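Ceder kitchen arm at the Tridport open day: a review from the visitors' side

I went to the open day of Ceder in Tridport in July, and I want to write down my impressions while I still have my notes. I have been reading about kitchen arms for a long time, but I had only seen them in films made by the companies who sell them. To stand two meters away is a different thing. The visit was free, you only had to write your name on a list.

The work for our group was corn. One piece, one small electric pot, one white table.

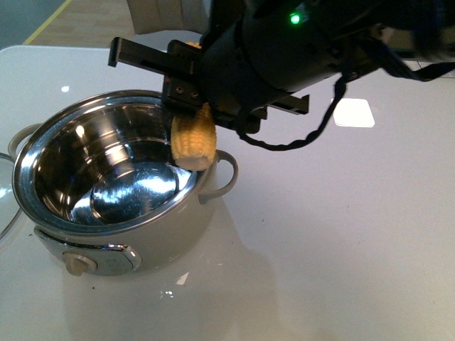
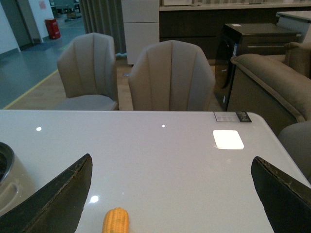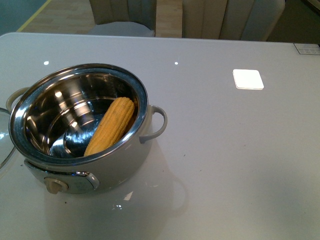

Bindu Bangera disagreed with me about the choice of food before the coffee was even served. Corn, in her opinion, is the easy student of the class. It is firm, it doesn't drip, and it forgives a bad grip. She would have given the arm a ripe tomato or a peeled egg, and only then would she talk about buying. I answered that a company may begin where it likes, but I wrote her remark in my notebook, and the more I think about it the more I agree with half of it.

The other half I do not agree with. A husked cob is firm, yes, but it is also round and it has bumps, and it can roll when you touch it from the side. And a glossy table is no help. I asked Baptiste Lefèvre, who guided our group, if the shiny surface was chosen to make the show pretty. He said it was chosen to make the job hard, because reflections from ceiling lights are a known trouble for the cameras. Later another visitor asked him the same thing and he gave the same answer in the same words, so maybe it is a prepared answer. I still found it reasonable.

How the day was organized

We were 14 in the group, and this was too many. The people in front saw everything and the people in the back saw the shoulders of the people in front. After the first run Baptiste asked us to change places, which was kind, but some visitors did not move. I would suggest groups of half this size, or a low platform for the second row.

Each run was explained first and shown after. I liked this order. Baptiste told us what the arm would try, where it usually has difficulty, and what he would do if it stopped. He did not promise anything. In total we saw 5 runs. Two of them ended before the food was in the pot – the first time the arm took hold too near the end of the cob and let it go again, the second time it simply waited above the table and did nothing until Baptiste restarted it. The other three were good. I think it is to the honor of the company that they did not hide the bad ones or speak louder over them.

What I liked

The speed is slow, but it is a calm slow. I expected jerky movements, and I had prepared myself to be a little afraid for the pot. The arm comes down, closes, goes up, moves to the side, and opens. When it lets go there is a small sound of corn on steel, and after that the whole room breathes. An older man near me clapped every time.

The arm did not need a special kitchen. The pot is the small electric type which many people have at home, with a lid of glass that you put aside. The fingers are plain and flat. In the catalog of Culen, which makes a similar arm, I have seen many kinds of fingers for many kinds of food, and you must change them by hand. Here the same two did everything we were shown, and for a home this is much more practical.

I also liked that we could ask any question. I asked about the noise, about cleaning and about what happens if a child puts a hand in the way. For the first two I received full answers. For the third, Baptiste called his colleague Annapurna Murthy, and she stayed with me until I understood how the arm measures resistance and when it stops. She even let me push against it with my open palm. It gave way softly, like a door with a good spring.

What I liked less

The fingers have no washable cover. For a show this does not matter, but for food that people will eat, it matters very much to me. Annapurna said a cover is in preparation. I have heard this sentence about many products.

Nobody cooked anything. I understand the reason, steam is a separate problem, but the invitation said "see our arm make lunch," and lunch was sandwiches from the bakery. Please write the invitation more exactly next time.

The price was also hard to find out. It is not on the leaflet. When I asked directly, I was told that the arm will be rented first to test homes, for 2000 a year with service included, and that a sale price comes later. For a single person this is a lot of money to have corn moved. For somebody who cannot lift or grip well, it can be a different calculation, and I would have liked to hear more about such people. My friend Meenakshi Krishnan has weak hands since her illness, and I was thinking of her during the full visit. She would not care if it takes a minute longer. She would care if she must call someone each time it waits above the table.

Compared with Semple

Last year I saw the presentation of Semple, and I can't avoid comparing. Semple was more elegant, with music and a big screen, and everything worked. But we sat far away and no question was taken from the public. I went home with a nice bag and I knew nothing. From Tridport I went home with four pages of notes and no bag.

Practical information for the next visitors

The entrance is on the side of the building, not where the sign is. Come before 2 if you want a place in front. Wear warm socks or proper shoes, the floor is cold in one part of the hall. Parking was no problem. The explanations were in English, and Baptiste speaks slowly and clearly – for me this was a real help. If you have a technical question, ask it at the end, when the others go for the sandwiches.

I would go again when they have the cover for the fingers, and I will bring a tomato for Bindu.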